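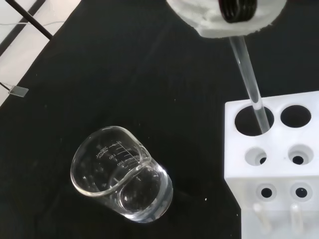

Glass beaker on black cloth, Venevow dye program

Progress report to the Skasent Fund
2020-07-12
Prepared by Yatziri Tapia, program lead

Dear friends at Skasent,

I hope this finds you all well and staying cool. It has been a full few months at Venevow, and I have been looking forward to sitting down and telling you where your grant has gone (and where it hasn't gone yet, which I'll come to).

The dye garden is in! We put in madder, weld and woad along the south fence at Grirkorby, 40 plants to start with, and the weld has taken off so well that we're already talking about where to put more. The madder is slower, as everyone warned us it would be, and we won't dig any roots for a good while yet. Until then we are buying dried root from Abubakari, who have been generous with advice as well as prompt with deliveries.

Our evening classes moved to take-home kits in the spring. I'll admit I was nervous about this, because so much of dyeing is standing next to somebody and looking into the same pot. But people have taken to it, and the letters and swatches that come back in the mail have been a real joy. One family sent us a whole string of yellows from onion skins, each one labeled in crayon.

On the money side, we have spent $3,211 so far, mostly on wool, mordants, postage and the fencing. The $2,000 set aside for the new sink is still untouched. The plumber has been out to look and wants the floor drain moved first, so I would like to ask whether we may carry that amount over to October.

We have also started a shade book, with six pages finished. Each page gives the plant, the mordant, the water used and a bit of yarn, and I'd love for you to leaf through it when you're next here.

I'll send the receipts separately, along with the revised kit instructions. Please call me if you have any questions about the sink.

With warm thanks,
Yatziri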